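Search this site Enter keyword Go
Workshop & Packing Bench Tips

Showing a Robot How It's Done (Without Losing Your Temper)

By Nasrin Ansari

Sooner or later somebody hands you a packing job and says, do it the way you always do, the robot is going to learn from you. This is a lie. The way you always do it includes scratching your nose, and I have 400 takes from last spring to prove it.

What follows comes from two seasons of jar work at Fairweather, plus a miserable April on the remote-control rig at our Forkberg site.

Decide the order before you start and write it on tape. Slip first or desiccant first, I don't care. But if you switch halfway through a session, the robot learns that both are fine and then dithers over the jar like a man at a salad bar.

Use both hands the way the machine will. If it has two grippers, a pinky is not a third. I hold lids with my pinky. I am told this is "unhelpful to the model."

Keep loose parts to the side they get picked from. Tea bags tangle, strings catch on everything, and little paper slips like to come up in twos. Pick up one. If you get two, put one back in plain view and carry on.
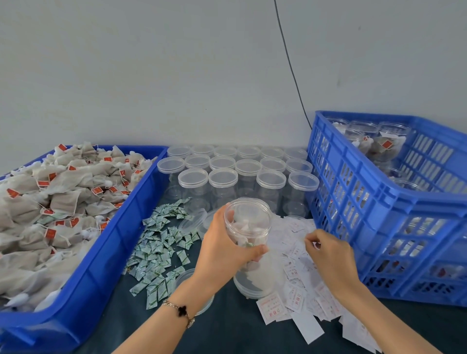 Tea bags, jars and a blue crate, at the packing table. 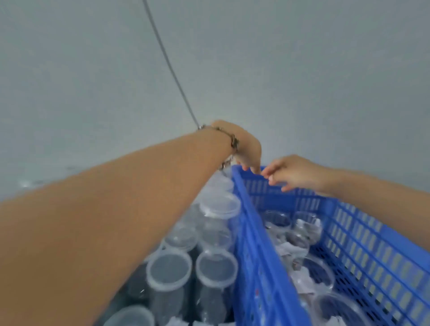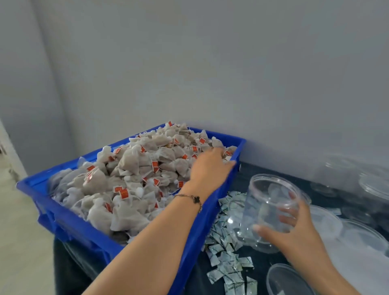 Slow down, but not to underwater speed. Isabelle Beaulieu trained the whole Ukgate line at a crawl, and for a month the robot packed tea as if it were defusing it. Take your normal pace and knock a quarter off.

Fumbles are worth keeping. A dropped sachet, picked up calmly, teaches more than a perfect run. A dropped sachet followed by a word my mother wouldn't like teaches the same thing, provided the sound is off. Check that the sound is off.

On remote control, forget about feeling anything. You will squeeze too hard, the jar will shoot across the table, and you'll blame the glove. Practice on empties first. I'd do 4 short sessions over one long one, and stop when your elbows start to drift.

Next up: lids, and why screw threads hate us all.

2 comments

benchrat says:
Tape on the table works until the tape goes in the jar. Ask me how I know.

Lidless in Bridunon says:
Is a quarter slower right for remote control too? Mine lags enough that I'm already at half speed and it still overshoots the crate.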